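Mistus sim notes
2022-06-29

OK, rules thread! We finally wrote down our house rules for tabletop scenes in simulation, and I'm way more excited about a rule sheet than any adult should be. There are 13 of them. I won't go through all 13, just the ones that changed how I work.

Some background. Mistus is a small project and everything we do happens on one simulated table. One arm, one gripper, some blocks. For a long time each of us set up scenes however we liked, and comparing results was miserable. You'd ask someone for their numbers and get back "well, which table did you use?"

Rule one is my favorite and it's also the most boring. Every scene gets a written name for every object, and the name describes the object. Small red cube, large red cube, orange slab, navy wedge. No "obj_final2". I was the main offender here, so I get to be smug about my recovery.
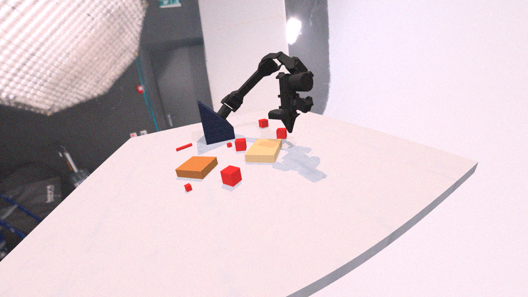 The Drumley scene: navy wedge, two slabs, red cubes and one red rod.

Rule two is same color, different sizes, on purpose. If every object has its own color, your policy can get away with learning "go to the red thing" and you'll never find out. Put out several red cubes that differ in size and now the instruction has to say which one, and the arm has to care.

(This one had a fight behind it. Half of us wanted size words like small, medium and large. The other half wanted edge lengths. We landed on words in the instruction and edge lengths in the scene file, and everybody grumbled and then used it.)

Rule three: keep at least one tall thing on the table. Flat scenes flatter your planner. If everything is low, the arm can sweep across the table and look brilliant, and then you add a wedge and it clips it on the first pass. We want to know that early!

Rule four came from Corentin Le Goff and I resisted it for months. Start the arm from a different pose in every run and log the pose. I used to start from one neat home position because it made my videos look tidy. He asked me to try 19 start poses before showing him anything again. Fine. FINE. My success rate dropped so much that I went for a walk.

It was the right call, and I tell everyone about it now. A fixed home position hides a lot: joints that never get near a limit, an elbow that never gets between the camera and the target. If your results only hold from one pose, put that pose in the title of your report.

Which brings me to cameras, where I have the most opinions.
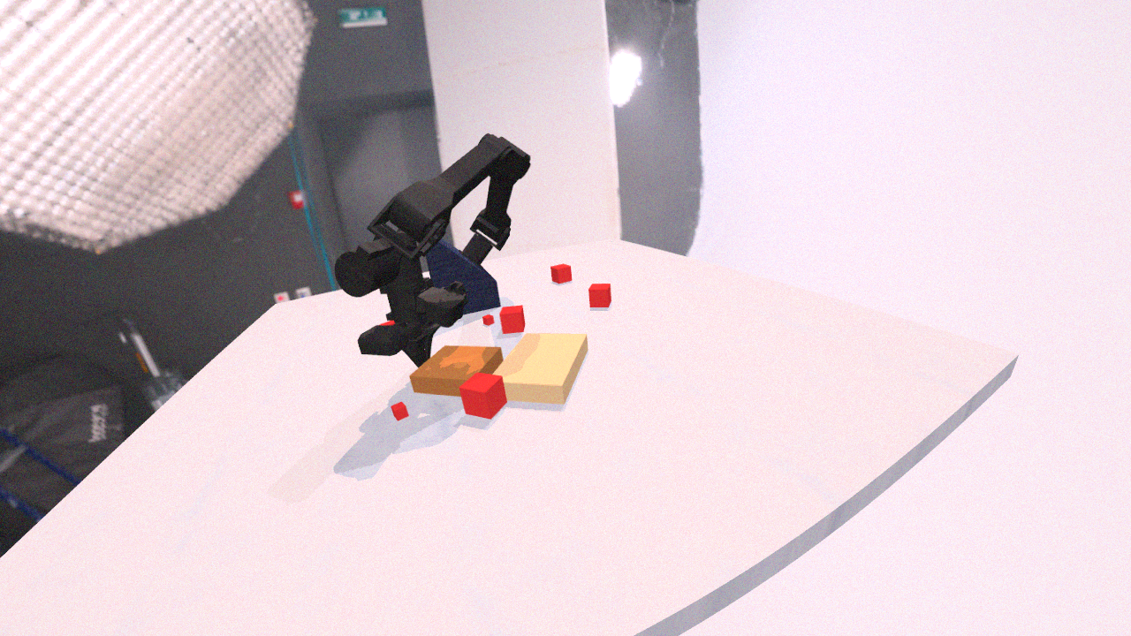
Rule five: judge occlusion per camera, per moment. "The object is in the scene" and "the object is visible from this camera right now" are two separate facts and they go in two separate columns. We used to have one column, and it said "present". Think about how useless that is when the arm is parked right in front of the thing you asked for.

And if a thing is mostly hidden, the label says mostly hidden. We stopped letting people fill in the full shape from memory because they knew it was there. The simulator knows it too, sure, but the policy only gets the pixels. Keep both versions and keep them apart.

Rule six, don't move the camera to rescue a run. If the view is bad, log it as bad and finish the run. You can add a second camera for the whole batch, that's fine, but then it's on for every run in the batch, including the ones that were already going great.

Someone at Lolholm asked me if that's too strict for a small team. Nope! Small teams need it more. With a big batch, one nudged camera gets lost in the wash. We do 12 runs before a review, so one quiet nudge can change the story.

Rule seven is leave the background in. I love a clean gray void as much as anybody, but a room with a light, some cables and odds and ends near the floor is a much better test of whether your detector wanders off. Ours did, a lot, at the start. It was very interested in anything red, wherever it happened to be.

Rule eight, shadows. Turn them on, and write down the light position and the shadow settings in the same file as the object poses. We had two people getting different grasp results on the same slab, and they'd been swapping controller settings for a week before anyone compared the light files.

Related, and I will defend this one forever: check your shadow edges up close before you trust a close camera. A shadow that looks soft and lovely from across the table can turn into a staircase when you're right up against the object. 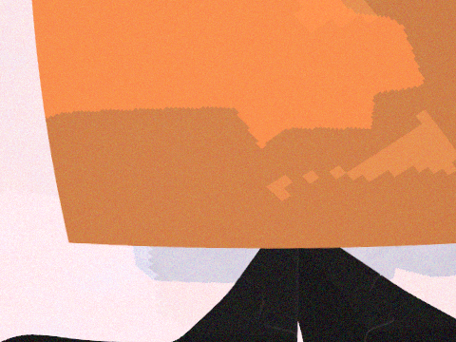
You don't have to fix every jagged edge. Render time is real, and sometimes you take the rougher shadow and move on. What you do have to do is know about it, because an edge detector will happily hand you the border between light and shadow as if it were the border of the block. Ask me how I know.

So the practice is: pick a few close-up frames per batch, look at them with your own eyes, full size, and write one sentence about each. It takes a few minutes with coffee. I've caught more problems doing this than with any of the plots I was so proud of.

Rule nine: a run that never gets near the object still counts as a run. It goes in the folder and it goes in the total. Deleting the embarrassing ones was never a policy, it was just a thing that happened when the disk got full, and it made us look better than we were. When we say 1000 runs now, we mean every one of them, duds included.

A few people have asked where the rest are. Rules ten through 13 are about file formats and units and I promise they're good, but I can't make them fun in a thread. Meters everywhere, radians everywhere, and please don't mix your quaternion orders. Joly is cleaning up that section for us and has much better handwriting for it than I do (metaphorically, it's a text file).

If you've got your own house rules for tabletop scenes, send them over, I really want to read them. Extra happy if you have something on transparent objects. We've been dodging those since October and we're running out of excuses.

Oh, and one correction to my post on rule four: the poses get logged before the run starts. If you do it at the end, a crashed run has no start pose and you can't repeat it. Corentin spotted that one in the time it took me to make a sandwich.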